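The Norkonport Job

I had the night shift at Norkonport, in the room over the chandler's where Drokell kept its kitchens. They weren't kitchens you could cook in. They were pretend ones, and pretend bedrooms and pretend dining rooms, hundreds of them, and my job was to watch the pretend housekeeper learn to tidy up. They called it Menzies. I don't know who picked the name but it suited it, it had the manner of a slightly offended butler.

I should say I'd done the real thing for years. Hotels mostly, then private houses, then my knees went. So when Drokell advertised for people with "domestic expertise" I thought, well, that's me, and I turned up in my good coat and was interviewed by Zdzisław Bielecka, who was long and mournful and had clearly never changed a duvet in his life. He asked how I'd know when a table was clean. I said you get your head down level with it and look along towards the window. He wrote that down! I watched him write it down, and then he offered me the job.

The trouble with Menzies was that it was good at the things you'd think were hard. It could fold a fitted sheet. It did the folding a hundred times running one night and every one of them came out square, and I sat there eating my sandwiches feeling quite low about my own career. But ask it to lay up a dining room, or just wipe down and tuck the chairs in, and it went to pieces. It would wipe the same corner until I stopped it. It once pushed a chair clean through a wall and reported the room ready.

"It is nearly there," Zdzisław would say, every evening, putting on his scarf.

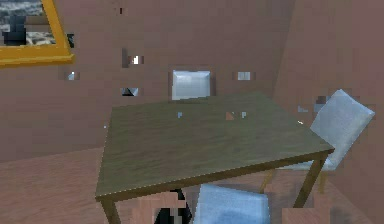

Room 149 was the one I got fond of. I'd had it up on the screen so often that I'd started thinking of it as a room I used to clean, somewhere by the sea, with an owner who left notes. Menzies had failed in it nine times that week. The order was simple enough: wipe the table, chairs straight, finish. And I'd look at that green tabletop with only a few tiny specks on it, and the blue-grey chair over on the right standing at an angle, and think, love, that's two minutes' work. I'd have had it done before the kettle boiled.

So on the tenth go I turned the sound on. You weren't supposed to, it slowed everything down, but there was a setting where you could talk to it, and I talked to it the way I used to talk to the new girls at the Isivach Hotel. I said, right, start at the far side and come towards you. I said, don't chase a mark, go over the whole top and the mark will go with it. I felt a fool. There was a fan heater ticking by my feet and the rain coming in sideways off the harbour, and me telling a table about a table.

Menzies wiped from the far side. It came towards me in long strokes, with a bit of overlap, and it stopped at the edge. Then it waited.

"Chair," I said.

It turned the chair. Very slowly – I think it was worried about the wall – and it brought it in until the back was in line with the tabletop, and then it did a thing I hadn't told it. It let go and moved back, and the view on my screen dropped right down until we were looking along the green from the end, Menzies and me, the way you do when you're checking for smears.

I hadn't said a word about that. I'd only ever said it to Zdzisław, in February, in my good coat.

I played the run back twice and then I wrote it in the book as a pass. Under remarks I put "none", and then I crossed that out and put "checks its work". Zdzisław came in at six with his scarf wet through and read it standing up.

"And the other rooms?" he said.

"How many are left?"

He looked at his sheet. "462."

I told him to put the kettle on, and I asked Menzies for the next one. It was a bathroom. It had the towels in the bath.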